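4. Findings: the divided box

4.1 What people do with a partition

The literature on packing is mostly a literature on lorries. It will say how many cartons fit on a pallet and in what order a van should be loaded, and it goes quiet at the moment when a person with something small in one hand and a cardboard box in front of them has to decide where to put it down. Our observations at the Batora returns depot begin there.

As set out in Section 3, the depot receives small electrical parts from 3 trading partners and puts them into cartons for storage or onward carriage. The cartons come from Flesum, arrive flat, and are made up at the bench. A divider is supplied separately. Its purpose, according to the depot's own packing sheet, is 'to keep goods apart'. The sheet does not say which goods, or apart from what, and the packers have been left to work out a philosophy of their own.

We recorded 2,825 placements in divided cartons. In principle each is a single decision, left or right. In practice few packers seemed to experience it as a decision at all. When asked afterwards why a part had gone where it had, the commonest reply was that there had been room. The second commonest was a look, which we have coded as 'other'.

4.2 Filling order

We expected packers to alternate, one part to the left and one to the right, so that both sides filled at the same rate. This is what the packing sheet recommends, in a sentence underlined twice by some earlier hand. It was also what the packers told us they did. Alternation did occur, chiefly at the start of a shift and whenever one of the authors was standing close enough to be noticed.

Otherwise the usual pattern was to work in one compartment until it became awkward, and then to begin on the other. 'Awkward' came well before 'full'. A packer would move across the divider when the next part could not be lowered in without touching its neighbours, even where a nudge with a finger would have made plenty of space. Nudging was treated as a slight admission of failure. Once a part was down, it was down.

The result is a carton that is crowded on one side and generous on the other for much of its working life. Trajkovski's stock system, which records only whether a carton is open or closed, regards all such cartons as identical. The packers do not. Several would pass over a lopsided carton and start a new one, and the lopsided carton would then sit at the end of the bench for the remainder of the day, gathering tape ends and, on one occasion in November, most of a sandwich.

4.3 Standing, lying and leaning

Orientation received more attention in our coding scheme than it did at the bench. We began with two categories, upright and flat, taken from the earlier pilot. Neither survived the first morning. Small boxy parts with plenty of floor around them come to rest as they please, and a good many were best described as leaning. We added 'leaning' to the scheme and then spent a long meeting, which the first author would like back, on how far a thing must lean before it counts.

The rule we settled on is a modest one. A part is leaning if an ordinary person, shown it, would want to straighten it. Agreement between coders under this rule was better than under the version with angles, which had run to a page and required a protractor.

Labels were a related matter. The packing sheet asks that labels be 'visible on opening', and packers took this more seriously than anything else on the page. Parts were turned in the hand before they were set down, sometimes twice. The habit held even for labels that could not be read from standing height, where visibility and usefulness had clearly parted company. We do not think this is foolish. A label facing up tells the next person that somebody bothered, and the next person is often in need of the encouragement.

4.4 The divider as a boundary

Partitions are supposed to protect goods from one another, but in our sample they did rather more for the packers than for the goods. A bare carton offers no advice. Put a strip of card down the middle and the same carton has two places in it, each small enough to be thought about. Packers working with dividers hesitated less over the first part and more over the one that would have to share a compartment. The code for crowding is applied to a single compartment and takes no notice of what lies across the card. In Figure 3 the right-hand compartment shows one module, tilted a little, while its counterpart on the left has others of its kind for company, and we coded the first as leaning and uncrowded. Both of these modules have their white labels in view, the right one's print too small to make out.
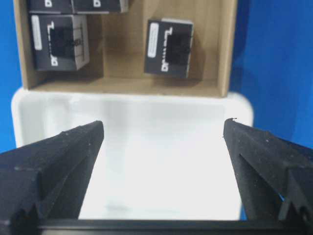 Figure 3. Black modules in a divided cardboard box, seen from above at an angle.

To see how much the divider mattered, we compared 400 placements made in divided cartons with 400 made in cartons of the same size without one. Parts in the undivided cartons drifted towards the walls and corners, leaving a bald patch in the middle which packers were strangely unwilling to use. With the divider in, the bald patch went, there being no middle left to avoid.

We would not wish to make too much of this. The two sets were packed on different benches, and the bench without dividers was nearer the kettle. Pimier, whose parts made up most of both sets, had also changed its inner wrapping partway through the study, and some of what we took for caution at the divider may have been packers getting used to a slipperier bag. Section 5 takes up the question of whether a divider set off-centre, as several were after careless folding, produces the same effect or merely a large compartment and a small one that everyone ignores.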